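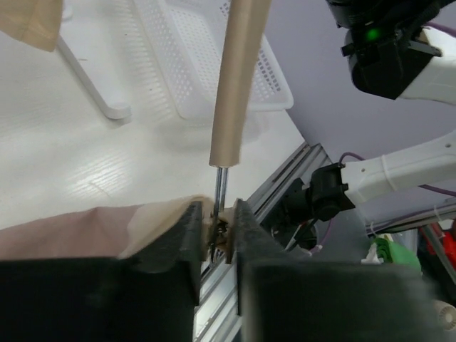 Tip of the tool just above the wires and the small part, white basket behind

Gremier Community Help > Home and Repair > Small Repairs

Untangling and reattaching short wires on a small part

Posted by Védís Skov, 2022-04-25
Viewed 161 times

I am trying to fix a battery night light, a Womora, the kind that takes three AA cells. It stopped working in March. I changed the batteries twice and cleaned the contacts with vinegar and a cotton swab, and it made no difference, so I opened it up. There are four small screws on the back and two more under the sticker.

Inside there is very little. A battery holder, a switch, a small board, and one tiny part with leads that sits apart from the board and is joined to it by thin wires. The wires had been pushed into the case in a ball. When I lifted the board out, one of them came away from the small part. I do not know if it was already broken and that was the fault all along, or if I broke it.

The photo shows how far I got. The wires and the small part are on top of the pale piece, with the tip just over them. I have been trying to pick the tangle apart with the tip and I get one loop free and then another one closes up. The leads on the part are silver colored and they curl down at the ends. I don't want to bend them back and forth too much.

My questions:

What is the best way to untangle wires this short without pulling another one off?

Can I reattach the loose wire without solder? I don't own a soldering iron. Twisting and taping would be easiest for me.

Does it matter which lead the wire goes back to? I did not write it down before it came off. There are two red wires and one black one, and the loose one is red.

The light cost 23 dollars and I could buy another, but my son has had it since he was a baby and wants that one. The repair desk at the hardware store in Vik said they only take things with a plug.

dunmore_bench

Take the batteries out first if you haven't. You probably have, but people forget, and with the wires in a ball like that a bare end can touch something and ruin the board.

On the untangling. Stop using a hard pointed tip to pull at the loops. A point slides in easily but it catches the insulation on the way out, and the load goes straight to the joint, which is the weakest place on the wire. Use something blunt. A wooden toothpick with the end snapped off works, or a plastic crochet hook if there is one in the house. Work from the outside of the tangle and open every loop a little before you take any one of them all the way out. If you pull one loop clear, the others tighten, and that sounds like what is happening to you.

It also helps to hold the wires down close to where they join the part. Put a small piece of masking tape over them, a quarter inch back from the joint, and press it onto whatever the part is lying on. Then if you tug by accident, the tape takes it. Masking tape peels off cleanly. Do not use packing tape.

You are working over a white table with strong light on it, and silver leads are hard to see against that. Slide a dark sheet of paper under the work. I use the back of an old calendar page painted black. A lamp low and to one side is better than light from overhead, and you will see which wire passes over which.

For the reattachment, I would not twist and tape. It will hold for a week or a month and then you will be opening the case again. The leads on small parts like that are stiff and smooth, and thin stranded wire does not grip them. Solder is the right answer. A basic iron is not expensive and you need it for one joint:

1. Strip a quarter inch of the loose wire. Twist the strands.
2. Put a little solder on the wire alone.
3. Put a little solder on the lead alone. Clip a metal hair clip on the lead between the joint and the part, so the heat goes into the clip.
4. Hold the two together and touch the iron to them for two seconds. No more than that.
5. Let it cool without moving it.

If the iron has a setting, 350 Celsius is fine for ordinary leaded solder. Slip a short length of heat shrink tubing over the wire before step 4. Everyone forgets this once.

About which lead. I can't tell from here, and I wouldn't guess. Look at the leads with a magnifier. The one the wire came from should have a blob of old solder on it, or a dull ring where the solder was. A lead that never had a wire on it will be bright all the way down. If the part is an LED it will only light one way around, so it does matter. If it is a plain resistor it does not.

Védís Skov

Thank you. The batteries are out. I found the dull ring with a magnifying glass, it is on the shorter of the two leads. I will look for an iron at Grisau, they have a tool aisle.

The black paper made a big difference. I had the tangle open in 35 minutes, and most of that was the last two loops.

pkeller_h

just twist it. I fixed a lamp like that by twisting and putting a drop of hot glue on it, four years ago and it still works

dunmore_bench

Hot glue is better than tape, I'll give you that. It can work if the glue covers the joint completely and nothing moves inside the case. A child's night light gets picked up and dropped, so I would still solder it, and then put the glue on over the joint as well if you like.

Tamsin R.

I mend toys and small lights for a preschool, so I will add a few things that are not about solder.

The basket behind your work has rows of square holes in it. That is good for cables and larger things, but the screws from a night light are small enough to drop through holes like those. Put them in a jar lid, or stick them to a strip of tape in the order they came out. The two from under the sticker may be shorter than the other four. If you put a long one where a short one goes, it can push up through the plastic and crack the battery compartment.

Folds in fabric swallow small parts too. I see there is some pinkish cloth lying next to where you are working. If anything goes missing, shake that out over a tray before you look on the floor.

Before you touch anything else, take a picture of the board from each side, close enough to read the printing. Many boards have a plus and a minus printed beside the holes, and sometimes letters for the wire colors. That might settle your red wire without any guessing.

When you close it up, do not push the wires back in as a ball. Lay them flat along one side of the case, away from the screw posts, and tape them there in one place. Then put the back on with no screws and squeeze it gently. If it doesn't close by itself, a wire is in the way. Open it and look for it. Don't use the screws to pull the case shut.

Test it before you put the screws in. Batteries in, switch on, and move the case around a little. If it flickers, check the switch and the battery springs as well as the new joint. Springs in those holders lose their push after a few years, and you can stretch them a little with tweezers.

Védís Skov

The board does have printing, a plus sign and the letter R next to one hole. The shorter lead traces back to the other hole, the one with no letter, and that one has black going to it already. So now I am less sure. I will draw it all out on paper before I solder anything and post the drawing in a new thread.

dunmore_bench

Drawing it is the right move. Include the switch and show which battery spring each wire goes to. On a light that simple, one of the reds is likely to be the run from the switch.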